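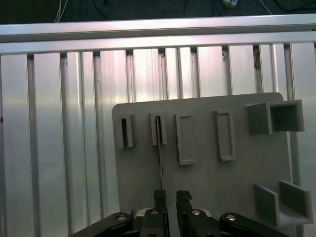 Cleaning the grooves in aluminum extrusion

khai_bui
Posts: 47
What do you all use to get grime out of the slots in aluminum profile? I have a panel made of uprights side by side under a horizontal rail. The faces wipe down fine. The grooves don't, and there's a brownish patch in one of them near the top that a rag can't reach.

Catterall_R
Plastic putty knife wrapped in a cloth, a little dish soap. Vacuum first or you just make mud.

lam.mach
I'd skip the soap. It runs down into the slot and sits there. Dry nylon brush, then isopropyl on a cotton swab.

Catterall_R
Been using soap on mine for 4 years, no problem. You do have to rinse it.

lam.mach
Rinse it with what? There are cables right above that rail. I wouldn't bring a wet sponge anywhere near them.

khai_bui
Yeah, no water for me. Is the brown stuff likely to be corrosion?

OvidiuN
Doubt it. Aluminum usually goes white and chalky. Brown is more often old grease, glue or dust off something steel. Try a wooden skewer on it before any solvent.

diep_h
Second the skewer. If you have anything printed mounted on the front, take it off before you use solvent. I hazed a gray panel that way and it never came back.

Catterall_R
Isopropyl won't haze most plastics.

diep_h
It was acetone, my fault. Still take the panel off – you can't get behind it otherwise.

OvidiuN
Or buy slot covers. Turus sells the strip in bags of 50 and it cuts with scissors.

lam.mach
Covers are fine until you need to move a bracket.

khai_bui
Ordered a nylon brush. Will try the skewer tonight.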